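Gotuner Canvass Counter

The Gotuner is a small handheld counter for people who knock on doors before an election. It has four buttons, one for each answer you hear most: yes, no, undecided, and not at home. You press the button when you leave the door and you walk on. At the end of the street you have your totals, and your fingers did not need to hold a pen in February.

We developed it at Sumorbridge after two local campaigns in Vikevard, where the paper sheets came back wet and hard to read. The first version had nine buttons. The canvassers told us it was too many, and they were right.

What it does

Each button counts to 100 and then gives a short beep, so you can write down the result and start again. The memory stays when the battery is changed. It does not store names, addresses or any other personal data of the voters — only the totals. For the marked register you must still use your own system.

The battery is the common flat type and should last for 80 hours of canvassing. Press the reset button for two seconds to clear all totals. A shorter press does nothing, so it is safe to carry it in a coat.

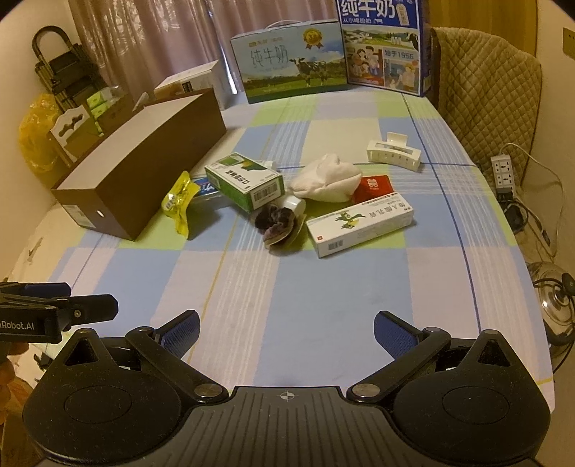

Ordering for a campaign

The counter is sold one by one or in a box for a ward team. Label colours can be chosen freely, but we ask parties to send us the colour code, as "our red" is different for everybody. Printed labels with the candidate's name are possible also. Please remember that such printing may be an election expense, and ask your agent before you order.

Outside the United Kingdom, delivery is made by our partner El Ouafi. Their prices can be different from ours.

For questions about orders or repairs, write to Stavros Karras at the Sumorbridge office. He answers in the mornings, before 9.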